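How I Clear Off a Crowded Work Surface in One Evening

My work table gets out of hand by the end of every August. I don't know what it is about summer, but everything that comes into the house lands there and stays! Last time I finally timed myself and it took 44 minutes, start to finish, with a coffee break in the middle (a long one, I'll admit).

What you need: two boxes, an old towel, a damp cloth, a roll of masking tape and a marker. I use the flat Prelley boxes that fold up when you're done, but any box you can lift when it's full will do.

Step 1. Spread the towel on the floor and move everything onto it. Yes, everything, even the lamp. I used to work around the big stuff and I always ended up pushing the same pile from one corner to the other.

Step 2. Wipe the whole surface, then let it air dry while you sort. If you've got sticky tape marks, a drop of cooking oil and ten minutes' patience gets most of them. Wash the oil off with a little dish soap afterward.
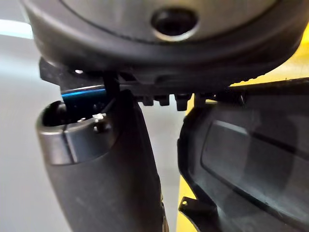

Step 3. Sort into the two boxes. One is for things that live in another room, the other is for things you haven't touched since spring. Small parts are where I slow way down, so I put screws, caps and odd bits of plastic straight into a jar and deal with the jar another night. Don't start matching lids to things. You'll be there till midnight, ask me how I know.

Step 4. Put back only what you use every week. I keep mine to four things plus the lamp, and the pens go in my chipped Hrubý mug at the back.

Step 5. Tape and label the second box with the month, and put it somewhere slightly annoying to reach. If I haven't opened it by Christmas it goes to the thrift store in Claleck without a second look (okay, one quick look).

The first box needs emptying the same night! Mine once sat in the hallway for more than 2 weeks and I kept stubbing my toe on it.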